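# Drivside Recipe Text Corpus

Maintained by Henrique Peixoto. Last revised August 18, 2019.

12 shares | 4 comments

## Summary

Drivside is a plain-text corpus of household recipes in English, transcribed from handwritten cards and typed sheets. It holds 283 recipes from two source collections, Lozano and Urno. It was made for work on ingredient parsing and unit normalisation. Transcription follows the source line by line, and spelling mistakes are kept.

## Contents

- `lozano/` 150 recipes, mostly baking and preserves
- `urno/` 133 recipes, mostly soups, stews and cold dishes
- `units.tsv` table of measures and their metric values
- `notes.txt` remarks on doubtful readings

Each recipe is one UTF-8 file. The first line is the title. A blank line follows, then the ingredients, one per line, then a second blank line and the method. Where a card gives no title, the first line reads `UNTITLED`.

## Transcription rules

Fractions are written with a slash (`1/2`, `3/4`). Crossed-out words are dropped unless the correction cannot be read, in which case the earlier word stands. Marginal notes go at the end of the file after a line containing only `--`. Words that could not be read are marked `[?]`.

Measures are left as written. "Cup" is ambiguous in the Urno cards, where it may mean a teacup or a breakfast cup, and `units.tsv` gives both values. Oven settings in Lozano are a mixture of gas marks and Fahrenheit, and no conversion has been applied.

Method steps often name equipment that is missing from the ingredient list. A separate tag, `EQ`, covers these in the annotated files. It is used for boards, pans, bowls, sieves and knives, and is not used for fixed items such as ovens or worktops.

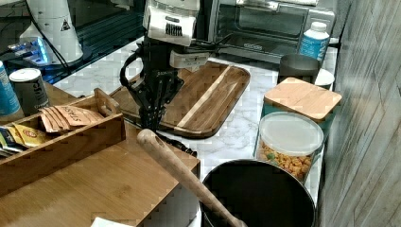

*Equipment tag `EQ`: wooden cutting board on a kitchen counter.*

## Annotation

Ingredient lines carry the tags `QTY`, `UNIT`, `ITEM` and `PREP`. Annotation was done in Pliltus format, version 2, with one token per line and the tag in the second column. Compound items ("self-raising flour") take a single `ITEM` span. Alternatives joined by "or" take two.

## Known problems

- Duplicate recipes occur between the two collections and have not been merged.
- `PREP` is applied unevenly where the instruction comes before the item, as in "chopped parsley".
- Four files in `urno/` have no method section. The cards end after the ingredients.
- Line endings in `notes.txt` are mixed.

## Changes

The March release had the wrong value for the gill in `units.tsv`. This is corrected. File names are unchanged.

Corrections should quote the file name and line number.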